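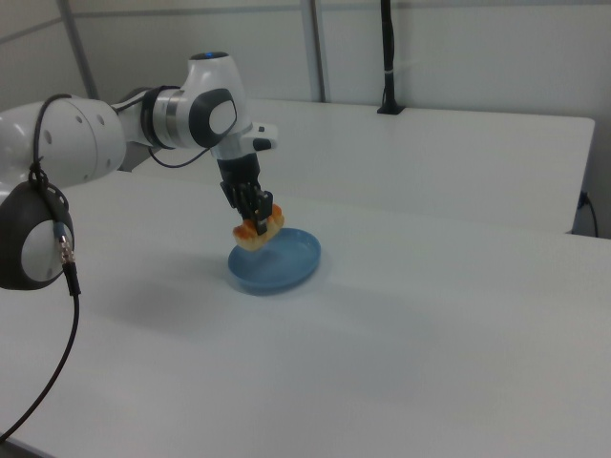 Ticket 436: gripper state out of step with side view in place-on-plate episodes
Project: Stikis
Opened by: Kamil Jelínek
Assigned to: Bohumila Matoušek
Priority: normal
Status: resolved, re-recording outstanding

Problem
In the place-on-plate task the recorded gripper value goes to "open" before the fingers part in the side view. In the episode attached, the fingers are still closed on the food item over the blue plate at a point where the log already says open. Joint angles look fine. The training loader accepts the files without complaint, so the fault only came up during manual review.

Affected
Batch 8, all 90 episodes. Batch 7 spot-checked by Ľubomír, no offset found.

Log

Kamil Jelínek
Replayed five episodes from batch 8 against the side view. Same sign every time, gripper value early. Offset is near constant within an episode. Arm motion and video line up to within one frame, which rules out the camera clock.

Bohumila Matoušek
Is the recorder writing commanded or measured width? The config on the Hirnard machine should have gripper_source set to "measured".

Kamil Jelínek
It is set to "commanded". The file was replaced when the recorder was reinstalled on Sunday, September 22, 2024. Batch 7 was taken before that.

Bohumila Matoušek
That explains the sign. Does not explain the size -- I measure 400 ms between command and first finger movement, which is long for this gripper. Please check the speed setting as well.

Ľubomír Polák
Speed was at the installer default. Restored the old value and set gripper_source back to "measured". Power-cycled the arm controller and ran a short test on the same task. Value and video now agree to within one frame on opening and on closing.

Kamil Jelínek
Can batch 8 be repaired by shifting the gripper column?

Bohumila Matoušek
No. The measured width was never stored, and a shifted command would still be a step where the fingers follow a ramp. The model would learn to let go at the wrong height. Mark the batch as excluded, keep the video for the object detection set.

Ľubomír Polák
Batch 8 excluded in the index. Recorder now refuses to start if gripper_source is anything other than "measured".

Outstanding
Re-record batch 8 with the same plate positions (Kamil).
Add the config file to the reinstall checklist (Ľubomír).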